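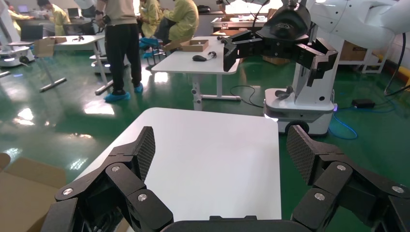 White table, green floor.

Pendcombe Word List: README

Hi, and thanks for downloading this! What you've got is a list of 1675 dialect words and sayings from Pendcombe and the farms up the valley, typed up from my grandmother's notebooks and from a pile of parish newsletters. I started it as a winter hobby and it got away from me (it always does). If you only want the words, open words.csv and skip the rest of this page.

What's in the folder

words.csv is the main list, one entry per row. sayings.csv has the 95 longer phrases that wouldn't fit in a single column without looking awful. sources.txt says which notebook or newsletter each entry came from, using the short codes I explain in that file. There's also a folder called old, which is the version I shared in June. Please don't use it for anything new, the spelling is all over the place.

The columns

word: the headword, lowercase, spelled the way my grandmother spelled it. She changed her mind a lot, so check alt_spelling too.
meaning: a short gloss in plain English, mine unless there's a star.
topic: one of 12 tags. Weather and mud have the most by far, and "church" has a lot more rude words in it than I was expecting!
heard: yes if I've heard a living person say it, blank if I've only seen it written down. Blank doesn't mean the word is dead.
source: a code, see sources.txt.
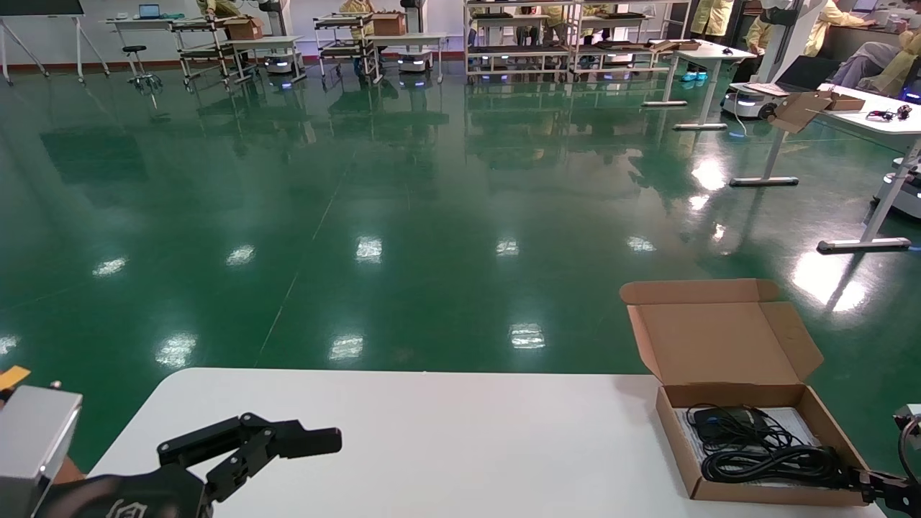 Open cardboard box with a coiled black cable inside.

How I typed it up

Slowly, mostly after supper. I tried scanning the notebooks first and running them through Bralto, which did a decent job on the newsletters and a terrible one on pencil. So the notebooks are all typed by hand. I went back over every entry from the first notebook, and then I checked 200 rows picked at random from the others. Most of the slips were in the source codes, and a few meanings had landed one row too low. I fixed what I found, but there will be more.

Files are UTF-8 with commas. If your spreadsheet turns "mar" into March (mine did, twice), import the word column as text.

Things I'm not sure about

The Stellurden words are a bit of a headache. It's the next village over, and some newsletters printed both sets side by side with no labels. I've tagged those as mixed. If you grew up there and can tell me which ones are yours, I'd love to hear it.

Word origins aren't included. I had a column of guesses and took it out, they were just guesses.
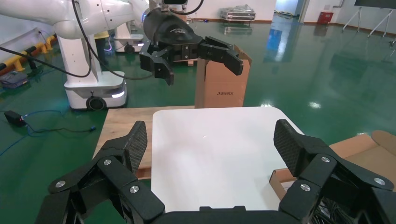
White board on a light wooden tabletop.

Using it

Do what you like with it: crosswords, school projects, a pub quiz, whatever. A line saying where the words came from would be nice. Please cite it as Salehi, Pendcombe Word List, version 2.

Corrections are very welcome. Send me the row number, the word, and what you think it should say. I go through messages on Thursday evenings, so give me a week or so before you nudge me.

Still to do: plurals, a proper pronunciation column, and the last notebook, the one with the tea stains.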